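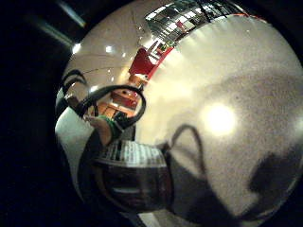
Firmware / Handhelds

# Keken K2 firmware, build 26

Maintained by Sachiko Koyama. Last edited in November.

This folder holds the stock firmware for the Keken K2 music player, plus the update tool and the release notes. It is for the standard model only. The K2 sold under the Cha name has a different display controller and will not start with these files.

## What changed

- Playlists longer than one screen scroll at normal speed again.
- The clock keeps its setting after a full battery drain.
- Bluetooth reconnects to the last headset on power up.
- Four missing menu strings added to the Spanish translation.

The equalizer is the same as in the previous build. The Skusport fitness add-on still loads, but its lap timer stops when the screen locks. That bug is open.

## Before you install

Charge the player to at least half. Copy off anything you want to keep - the updater leaves the music folder alone but clears settings, bookmarks and saved stations. Players on Buda, the older system, need to go to build 4 first. Going straight from Buda to 26 leaves the player stuck on the logo.

## Installing

1. Unzip the package and copy update.bin to the top level of the memory card.
2. Turn the player off and put the card in.
3. Hold Volume Up and Power until the menu shows.
4. Choose "Install from card" and wait. The player restarts 2 times.

If it stops on the logo, hold Power until the screen goes dark and repeat step 3. Cards formatted as exFAT are not read by the installer, so use FAT32.

## License

The update tool is under the MIT license. The firmware belongs to Keken and is passed on unchanged.

2 comments - Share

We use cookies to remember your settings. Accept / Manage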